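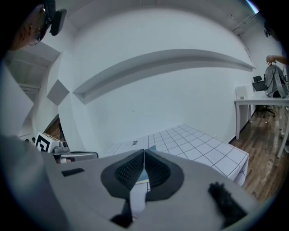

Orkora releases second version of its hand-held gripper kit

DRORKOSBRIDGE, 9/11/23 - Orkora today began taking orders for version 2 of the Nusstead kit, a hand-held gripper and software package used to record manual tasks for training robot arms. The new version replaces the one the company introduced in May. It has wider finger pads, a lighter body and a simpler setup procedure.

The Nusstead is held in the hand and worked with a trigger. The operator picks things up, moves them and puts them down with the same kind of two-finger gripper that will later be fitted to the robot. Position, finger opening and video are saved together for each take. The recordings can then be used to train a control policy for an arm, and no arm has to be present while they are made.

"Most of the people who buy this from us have one robot and a long list of things they want it to learn," said Genowefa Górecki, product manager for the Nusstead line at Orkora. "The robot is busy, or it is in another building, or it is being repaired. They can still record with the kit at a table in any room they have."

What has changed

The finger pads on version 2 are softer than the earlier ones and have a finer ridge pattern. Customers had reported that thin items such as cards, envelopes and folded cloth slipped out of the first pads when the hand turned. The pads are held in place by a clip and can be changed without tools. A spare pair comes in the box.

The body now weighs 851 grams with the battery fitted. The battery has moved from the front of the housing to the handle, and operators who tested the kit before release said this made the biggest difference over a long session. Running time on one charge is unchanged.

Setup used to require a separate calibration board. Version 2 calibrates against printed square markers, which customers can fix to a box, a wall or the edge of a table. The marker sheets are supplied as a file and can be printed on an ordinary office printer, but they should be mounted flat. Creased markers are still the most frequent cause of failed calibration among support requests.

The head-worn camera mount, sold separately until now, is part of the standard kit. It gives a second view from the operator's side and is lined up in time with the gripper recording by the software. Customers who do not need the second view can turn it off in the settings.

Software

The recording software has been rewritten. Takes can be reviewed, trimmed, labeled or thrown out on the same laptop that receives them, and the program flags any take in which tracking was lost. In the earlier version, this check ran only after a full session had been uploaded, and several customers told Orkora they had lost an afternoon's work that way.

Data is stored on the customer's own computer. Orkora does not receive recordings unless a customer sends them in with a support request. Export formats are the same as before, and files made with the first version open in the new software without conversion.

Tested before release

Orkora lent kits to a group of existing customers over the summer. One of them was Arancibia, a company that packs and ships small household goods. Its staff used the kit to record sorting, stacking and bag-handling tasks for two arms on its returns line.

Arancibia's operators took 42 minutes on average to go from opening the case to their first usable take. They also asked for a number of small changes. The trigger spring was made lighter as a result, and the cable outlet was moved so that it no longer rubs on the sleeve. A request for a left-handed trigger guard came too late for this release. Orkora plans to offer the guard as an add-on.

"We had people on the packing floor using it who had never worked with a robot," Górecki said. "Their questions went straight into the printed guide. The old guide was written by engineers and it read that way."

Known limits

The kit is meant for indoor use. Tracking is less reliable in rooms with large mirrors or with strong sunlight on the work surface. Plain white walls and tables give the tracking little to work with, and Orkora suggests a patterned tablecloth or extra markers in such rooms. The gripper should not be used with liquids, food or objects hotter than the hand can comfortably touch.

Price and availability

The Nusstead version 2 kit can be ordered from Orkora directly. Prices are given on request and depend on the number of kits and the length of the support contract. Orders placed now will ship within 29 days. Each kit includes the gripper, one battery and charger, the head-worn camera mount, a spare pair of finger pads, a carrying case and a printed guide.

Owners of the first version can buy the new pads and battery handle as an upgrade set. The software update is free to all registered customers. Orkora will continue to repair first-version grippers and will keep the old pads in stock while there is demand for them.

Demonstrations are held at the company's Drorkosbridge office by appointment. Visitors may bring their own objects to try with the gripper and can take the recordings away with them.

About Orkora

Orkora designs and assembles recording equipment and end-of-arm tools for robot training. The company is based in Drorkosbridge and sells to laboratories, warehouses and small manufacturers.

Media contact

Genowefa Górecki
Product Manager, Nusstead
Orkora, Drorkosbridge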